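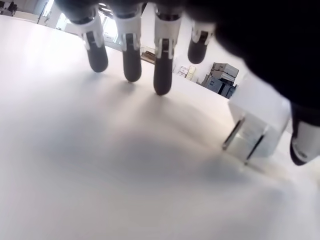
Stelard Allotment Association
Minutes of the meeting held 2020-04-10, by telephone

On the line: Vesna Stoyanova (chair), Panagiotis Vukadinović (minutes), 14 plot holders.

1. Last minutes
Agreed, with one correction. The Milošević hedge was trimmed, not removed.

2. Water charge
The bill came to 2,306, well above last year's. The supplier puts this down to "seasonal use". Several members asked which season, given that the taps are turned off all winter. Vesna will ask for the meter readings. Panagiotis doubted that we would get them, as the last two letters went unanswered.

3. Firno compost offer
Firno has offered 108 bags at a reduced price if we order before the end of the month. The leaflet says the mix "doubles yields". No figures are given and the leaflet doesn't say what yields were doubled, or where. Plot 9 used it last August and saw no difference in her beans. A trial of a few bags was suggested – the offer doesn't allow for that. Declined.

4. Path to the lower gate
The quote from Fatodum is for 60 metres of gravel. The path is shorter than that on the site plan, though the plan is old and has been wrong before. Panagiotis to walk it with a tape. No money to be agreed until then.

5. Waiting list
Vesna asked whether everyone on it still wants a plot. Letters to go out. Two members felt this was tried before and came to nothing.

6. Any other business
The shed padlock is sticking again. Oil was proposed. It was oiled in the autumn.

Next meeting: to be fixed once the meter readings arrive, if they do.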